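Call for Walkers, Riders and Helpers: Durnar River Relay for Clean Energy

Durnar Climate Neighbors is looking for people to join our spring relay, and we would love for you to be one of them! Over 12 days in April we will carry a petition on foot and by bike from the mill town of Grondeck down the river to the state offices in Dauda, stopping in every town that will have us. The petition asks the state to stop approving new gas plants and to put that money into home insulation and local solar.

Last year 3653 people signed. We want a lot more names this time, and we want the people behind the names to be seen and heard.

Who we are looking for

Walkers and riders. You can do one leg or all of them. The shortest is 7 miles and mostly flat, and the hilly ones above Grondeck are shared between walkers and cyclists. Kids are welcome on any leg with an adult. Three of the legs work well for wheelchairs and strollers, and we can send you the route notes.

Town hosts. Each evening ends with a potluck and an open mic, usually in a church hall or a school gym. Hosts find the room, put up the posters and make sure there is coffee.

Makers. Signs, banners, puppets, a float or two – if you can paint, sew, saw or glue, we have a job for you. The build days are at the Dotetti workshop, and materials are paid for.

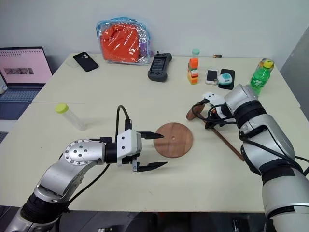 A wooden disc on the white tabletop.

Speakers. You don't need to be an expert. Farmers, nurses, bus drivers and high school students gave the talks people remembered from last year. Five minutes is plenty, and we'll help you practice if you want.

What you get

Meals on the days you take part, a floor or a spare bed at night, and a ride back to your car. We can also cover bus fare and child care for anyone who needs it, so please ask. These are unpaid roles, apart from one: we are hiring a route coordinator, part time from January through the end of the relay, with a flat fee of $1000 a month. For that job we need someone who has planned an outdoor event before and is happy on the phone with town clerks.

How to join

Write to Reet Kütt at the Durnar office with your name, your town, which role you'd like and the dates you could make it. For the coordinator job, add a page on what you have done and the names of two people we can call. Coordinator applications close on 2024-07-11. All other roles stay open until the relay sets off, though beds in the smaller towns go fast.

Bring a friend, bring your grandmother, bring a drum!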